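Skolell swap shelf passes 2,000 car parts kept in use

I'm writing this one myself, so forgive the lack of polish! Our swap shelf for used car parts, which we opened at the Drastora yard last spring with more hope than planning, has now passed 2,000 items handed on to new owners. We had pencilled that in for December, and we got there with weeks to spare.

If you haven't been, it works like this. You bring a part that still has life in it, we check it over, and it goes on the shelf with a tag. Anyone can take it for a small fee or a straight swap. Mirrors go fast, and so do parcel shelves (I had no idea people lost so many parcel shelves). Wheel trims are the big one, though: 207 of them so far, mostly going out one at a time to drivers who don't fancy buying a whole new set to replace a single missing cover.
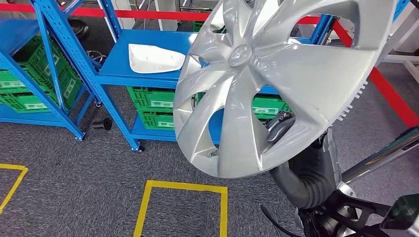
Vilém Čierny wrote to us that he'd been driving on three matching trims and a bare wheel for two winters, and that he found his fourth with us in ten minutes. He'd like us to open earlier on market mornings, please, and he isn't the only one asking.

So we're doing it. From next month the shelf opens at 7.30am, and we're adding a second collection point at the Kováčik garage on the Vomine road, with 16 new racks and a proper counter. My colleague Naima Ait Brahim will be running that side, and she's already sorting stock by make and wheel size, a big step up from my system of piles.

We've also put the full list online at last. It has 3,263 entries, counting everything that's come in, and you can search it by part or by car. A few of the older tags were hard to read, so if something looks wrong, do drop us a line and we'll fix it.

We still can't take tyres, batteries or airbags. Everything else, bring it down and we'll have a look!

More from Skolell
Kováčik garage: opening hours and parking
What we can and can't accept
Bumpers wanted for the Drastora yard
How the swap fee works

Contact the Skolell press desk | © Skolell | Back to top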